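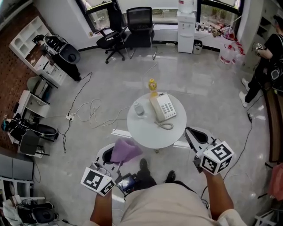
Handheld grippers, thin cloth keeps slipping

Helmi Kemppainen
Trying out two pairs of handheld grippers, Vakau and Zavitz. Wiping a table with a phone on it. Zavitz pads grab the cloth fine but the left cube loses tracking whenever my wrist turns in. Vakau tracks ok, drops the cloth. 14 runs each so far. Anyone used both?

Lahcen Badawi
Used both last October. Check the pads first, ours were glazed. Bunch the cloth up and pinch the thick part, dont go for a corner.

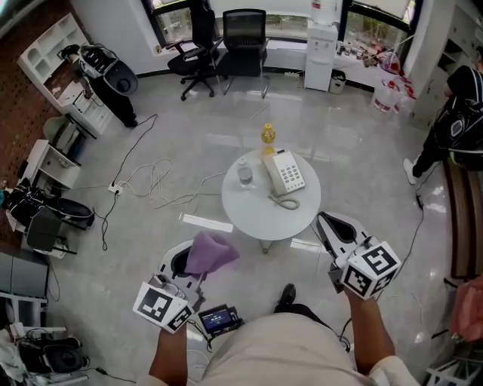

Vamham Robotics Club, Gripper Help

For the tracking, log which faces of the cube you lose. With mine it was always the same 2. Moved the lamp, went from 154 dropped frames to almost none. Also tape your cables down or they tug on teh wrist.

valtonen_fan
just get the Zavitz, Vakau is overpriced

Helmi Kemppainen
Pads were glazed, yep. Swapping tonight, will redo the Vakau runs after.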